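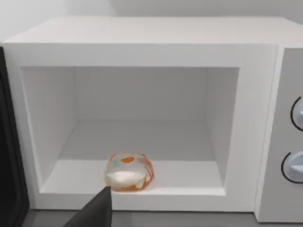
2 min read

Kitchen practice at Plutedis

The break kitchen at Plutedis feeds 73 people a day, and for years the job of clearing, reheating and washing up rotated through the office on a paper list taped to the fridge. This spring we started handing parts of it to an arm, and we rehearse every chore in a simulated kitchen first. I've been collecting views from those rehearsals because I love looking at them, and so many people upstairs have asked what we do all day!

The microwave is everyone's favorite. Door open, one small clear bowl sitting near the front of the cavity, and the dark finger of the gripper just below it. Filipa Rocha built the bowl chores and she'll happily talk about bowls through an entire lunch. A see-through one is a tough customer (the rim is hard to pick out against all that white), so we gave it a whole block of practice: 411 tries, all in simulation, before anyone let the real arm near real soup.

What changed for Filipa is the shape of her day. She used to work the serving counter until 2 and then scrub. Now she spends her mornings writing up how she does each chore, which hand goes where, what she looks at first, and her afternoons checking the arm's attempts against her notes. She got a new job title in May and a raise with it, and she says her wrists are thankful.

Over by the sink things get busier.

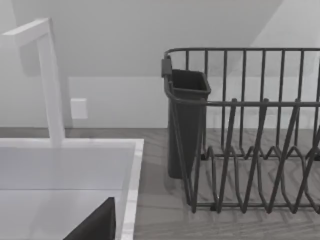
Dish racks are wonderful and terrible. All those thin wires crossing each other, the zigzag slots for the plates, the utensil cup hanging off the end: a person reads it at a glance, and we spent most of a month on it. Huw Craddock wanted to start with an empty rack and just learn the way around it, and I'm so glad we listened to him. He ran the dish line at Fundard before he came here and knows exactly how a plate catches on a divider when you come in too steep.

Not everybody was keen at the start. Nouhaila Soliman asked at our first open session whose hours would go, and it was a fair thing to ask. The answer so far is that the kitchen crew works the same hours with less lifting, and the office list has come off the fridge. Some folks miss it a little! You met people at that sink. We've kept a shared coffee break at 10:30 partly for that.

Next up are mugs, about 50 shapes of them, and then lids. If you work in the building and want to watch a rehearsal, find Huw or me in the room behind the kitchen any morning.

Rhodri Landeg, kitchen automation, Plutedis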